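Workshop Tips: Teaching a Two-Arm Bench by Hand

Notes for anyone setting up small arms on a bench and recording tasks for them. Most of this comes from our own bench at Curum, with additions from Josué Holanda and Volkan Oral. Last revised 2026-05-27.

Before you record

Write the task down in one sentence and tape it to the bench. "Put each loose brick in the bin that matches its colour" is a good task sentence. "Tidy the bricks" is a poor one. Two operators will read it two ways, and the recordings will show it.

Decide what counts as finished. For sorting, we end the recording when the last brick is in a bin and both grippers are back above bin height. Stop there. Ten seconds of parked arms at the end of every recording teaches the arm to park.

Fix the bins down. Double-sided tape on the underside is enough. A bin that creeps a few millimetres a day will be well out of place by the end of the week, and early recordings will no longer match late ones.

Don't fix the bricks down or lay them out neatly. Tip them from a cup at bench height and leave them where they land, including the ones that lean on each other. If a brick comes to rest where neither arm can reach it, move that brick and leave the rest.

Moving the arm by hand

Hand guiding suits short tasks with one arm: opening a lid, pressing a switch, placing one part in a jig. Hold the arm behind the wrist joint. Holding it by the gripper loads the fingers and gives you a wobbly path.

Check gravity compensation first. Lift the arm to mid-height, let go slowly and keep a hand under it. It should stay put or sink very slightly. If it drops, the payload setting is wrong, usually left over from another gripper.

Keep your own hands out of the camera view as far as you can. With two arms and a pile of small parts this is close to impossible, and it is the main reason we changed to remote control for sorting.

Driving the arm remotely

We use a pair of leader arms, one per hand, with the bench arms following. Before each session:

Zero the leaders against the printed template.
Move one joint at a time and watch that the matching joint follows.
Open and close each gripper fully, twice.
Bring both arms to the start pose and hold for a slow count of three.

Sit where you can see the bench directly. Driving from the screen works, but depth is hard to judge, and new operators tend to press the fingers into the floor.

Slow down for the last few centimetres above a brick, then close the gripper in one steady squeeze. Repeated small pinches get recorded as part of the method. If you miss, back off and go in again at the same speed. A clean recovery is worth keeping. A fumble with three tries and a brick knocked off the bench is not – discard it and start over.

Using two arms

Agree on who goes first. Our rule is that one arm works low over the pile while the other waits high and to the back. They swap only when the low arm has lifted clear. Rogério Tavares tried letting both arms pick at once and lost most of a session to bumped elbows.

Use both arms for a fair share of the picks. Right-handed operators favour the right arm without noticing, and the left arm ends up with very little to learn from.

Leave slack in the cables at every joint. Run the arm to both ends of its travel before the last tie goes on, then watch the loop at the elbow. It should open and close freely without catching the housing.

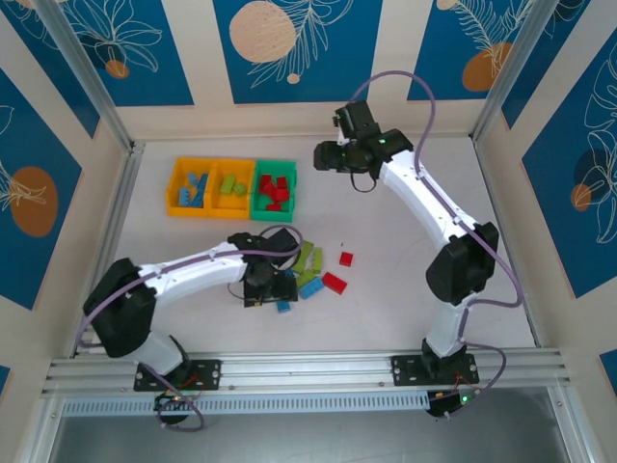
Colour sort in progress: left arm low over the loose bricks, right arm raised near the back wall.

How many recordings

For the sorting task we stopped at 322 recordings. The first 125 were enough to get the arms moving sensibly towards the bins, but they were weak on bricks lying close together. Across all our bench tasks the folder now holds 1,192 recordings, and a fair number of the older ones should be thrown out.

Spread the work over several operators and several days. Valquíria Camargo drives fast with wide arcs and Ademir Peixoto drives slowly and straight. Either style is fine. If the two are mixed without labels, expect hesitation, so put the operator's initials in the file name.

Take a break every 20 minutes. Grip timing gets sloppy before you feel tired.

Care and upkeep

Wipe the floor of the bench with a barely damp cloth. Dust dulls a white surface and changes how the cameras see it.

Check the mounting bolts at the start of each week. A loose base plate shows up as a small twist when the arm reverses direction. Mark each bolt head with a paint pen so that movement is easy to spot.

Replace finger pads when the edges round over. Ours last around 3,000 grasps on hard plastic. Change both pads on a gripper together.

Keep a spare set of bricks in the same colours, in a closed tub. A faded brick next to a new one of the same colour can be enough to send it to the wrong bin.

Back up recordings before you trim them. Trim on a copy, play it once at full speed, and only then delete the original.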